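The small things on the table

A conversation with a wood turner about knobs, round tables and working out what a hand wants
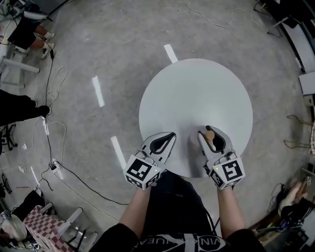

She has been turning wood for 20 years, and for most of that time she has made small things. Bowls came first, as they do for most people who learn on a lathe, then candlesticks, then a long spell of chair spindles for a restorer. Now it is nearly all knobs, stoppers, pegs and what she calls table pieces, meaning anything made to be picked up off a flat surface and put down again.

"I got tired of making things people were afraid to touch," she says. "You sell somebody a bowl and they put it on a shelf. You sell them a drawer knob and they use it every morning for the rest of their lives."

We talked in the back half of the unit she shares with an upholsterer, over two mugs of tea and a tray of rejects. She asked not to be named, as she has more orders than she can fill and would like to keep it that way.

The rejects were the best part of the afternoon. To me they looked perfectly good. She picked one out and asked me to lift it with my eyes shut. I did, and it was fine. She handed me another, and that was fine as well, but I had gripped it lower down and had to shift my fingers to turn it over.

"That's a reject," she said. "The neck is too thick. You went for the knob and it wouldn't let you get underneath it, so you went for the body. It's a matter of a shaving or two."

She works mainly in pale woods, lime and sycamore, with some beech when a piece has to take knocks. Dark wood sells better at fairs, but she finds it hides faults from her while she is working. A pale piece shows every ridge and torn bit of grain. She does very little to the surface afterwards. There is sanding, then a thin coat of oil, then a week on the rack.

"People ask for varnish and I try to talk them out of it. Varnish is slippery when your hands are cold. Oil goes a bit dull and a bit grubby where it's held, and I like that."

I asked how she decides on a shape. She said that she doesn't draw much. A customer will send a size and what it is for, and she will turn two or three versions and live with them for a few days. They get carried round the building, left by the kettle, moved from one side of the sink to the other. If one of them starts to annoy her, she stops making that one.

The first big order came from Plulska, a shop that sells kitchenware and wanted stoppers for a line of jars. The final count was 1,497, an odd number she remembers because the order was for three more than that and she had to ring up and admit she had run out of good wood. They took what she had. It paid for the second lathe.

"I wouldn't do it again. By the end I was seeing them in my sleep. But you do learn what your hands are doing. The first hundred I was measuring everything. After that I could feel when one was right, and I'd check it and it was right."

The table matters too, she says, and this was something I had not thought about before coming. She tries pieces on a round table with a smooth, pale top. A workbench is no good for it. There is always a vice or a pencil or a heap of shavings on a bench, and a small piece on a crowded surface looks better than it is.

"Put it on a plain round table and it has to stand up for itself. There's no front edge or corner to line it up with. You walk round and it looks wrong from one side, and you never noticed that side at all."

She also likes to set things near the rim, where someone standing at the table would naturally leave a cup. In the middle of the table everyone reaches for a piece the same way, with the arm straight out. Near the edge, they come at it from above or from the side, and the elbow is bent. A knob that suits one reach may be awkward for the other. Most of the pieces in the reject tray had failed close to the edge.

Her own round table came from an office clearance firm called Grosberg and cost less than the petrol to fetch it. It replaced a square one with a grain so strong that small pieces seemed to vanish into it. She wipes it down with a damp cloth and keeps other people's tea off it, with mixed success.

The floor of the unit is bare concrete. That has its drawbacks. Anything dropped gets a dent, and in January her feet ache by lunchtime. She bought rubber mats for in front of the lathes, but the space around the table she has left alone.

"You drop things when you're testing. I'd sooner know. If the knob snaps off the first time it lands on concrete, then it was going to snap off on somebody's kitchen tiles."

And does it happen often?

"Less than it did. I used to make the necks too fine, because they look lovely fine. Then I had a batch come back from Fultetti, pegs for coat rails, with the heads gone on a good few of them. That was my fault. I'd turned them across a weak bit of the grain. I made the lot again and drove them over myself."

These days the work is steadier. She has a standing order for drawer knobs from Awwad, who make small cabinets, and fills in the rest of the week with private customers. Several of those have stiff or sore hands and have tried everything in the shops. For them she makes the knob bigger and rounder and leaves a wider gap below it, so that two fingers can hook under and do the lifting without any pinching.

She doesn't charge extra for these, although they take longer. She sends a rough one first, unsanded, and asks the customer to write on it in pencil where it is too fat or too thin. Some come back covered in marks. One came back with a single arrow and the word "here".

Before I left she gave me the piece I had lifted with my eyes shut, the good one. I asked what it was meant to be. She said it had been a lid knob once, then a sample for a chest of drawers, and that she had never got round to drilling it for either.

The unit is open to callers by appointment. Orders placed now will be started in January.

2019-08-07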